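May
Eldana Weldu

Speaker notes: Running a play kitchen that children will use

Start with the table. Good morning, thanks to Drostia for the room. I look after the play kitchen boxes at Skerketti. We lend them to nurseries and playgroups, and last year they went out 187 times. I'm going to talk about what goes in a box, how to lay it out, and how to get it put away at the end.

First thing to say is that most play kitchens have too much food and too few things to put it in. People buy food because it is cheap and nice to look at. Then there are two bowls between six children and there's an argument. If you have money left this term, spend it on containers. A colander, a couple of pots, a pan, a bowl, a big plate. Children spend far longer moving food from one thing to another than they do pretending to eat it.

(Pause here, ask who has a colander in their set. Usually only a few hands.)
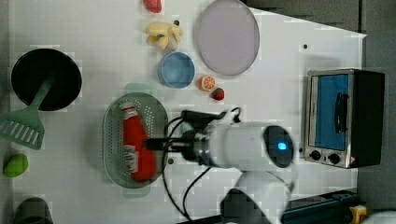
Food goes into the wrong thing all the time and I'd leave it alone. Ketchup in the colander is fine. A four-year-old may be washing it, hiding it or driving it somewhere. If you want to join in, ask what's for dinner and wait. Don't move the bottle back to where you think it lives.

Colour next. Skip this if running late. When we bought the first sets from Hopkin everything was red and yellow, and the children grouped by colour and stopped there. Mixed colours are better. Pale green next to lavender next to black gives you something to talk about besides the primary colours, and "pass me the purple plate" is easy to follow for a child who is still learning English. Bontu Nigatu does this with her Monday group and keeps to one sentence pattern for the whole session.

Layout. Use a plain white table if you have one. Toys show up well on it and you can see what's missing at a glance. Put the large things down first, well apart, then the food in the gaps. Leave a clear patch at the front for whoever comes to it. Don't build a display. If it looks finished, some children won't touch it.

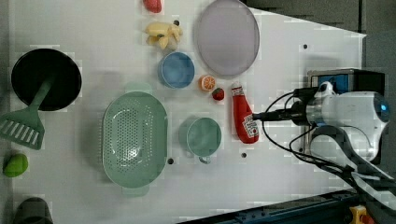 Bottles and jars get laid down flat in our boxes. Stood up, they go over every time somebody leans on the table, and then someone is upset. The strawberries and the orange slice are small, so start them off beside something big. Check every small piece against the age label before you put it out. With the under-threes we take out anything we're unsure of and leave the bananas.

Utensils. One spatula per pan, and put it in the pan at the start. A spatula on its own gets used for hitting. In a pan it gets used for stirring, at least for the first ten minutes.

Ovens. A real toaster oven is never part of a lending box. If there's one in the room where you set up, it stays unplugged and we say so out loud to the adults. For baking we use a cardboard box with a flap.
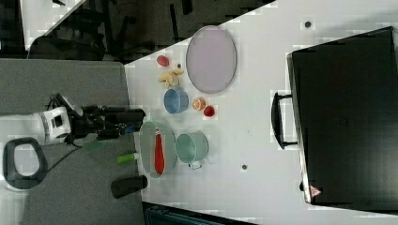
Gijs Wuyts asked at the run-through whether matching sets matter, because his nursery has pots from four different places and a parent had complained that it looked like a jumble. He said the children had never mentioned it.

My answer was no, it doesn't matter. Real kitchens don't match either. What matters is that a thing fits inside another thing. Try the food in the pots before you buy. We once spent 800 on Didurell pans and the food didn't fit in any of them.

Now cleaning, which is the part people write down, so go slowly. Hard plastic: warm soapy water, rinse, dry on a towel, done the same day. Cloth food: check the label first, then a cool wash inside a pillowcase. Dry it flat. Don't put it away damp, even slightly. Look along the seams while you're at it and mend small holes straight away.

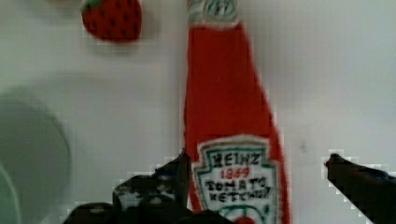

Cloth food with words on it is worth having. Children who can't read yet will still tell you it says ketchup, and they'll run a finger under the letters. Eyerusalem Nigatu has them write shopping lists from the packets.

Putting away. Photo card in the lid, big things first, food last. Give one child the colander and let them go round collecting. It takes longer than doing it yourself and I'd still do it.

Questions. Danilo Buenaventura has the booking sheet by the door. Spare photo cards are in the blue folder, please take one per group.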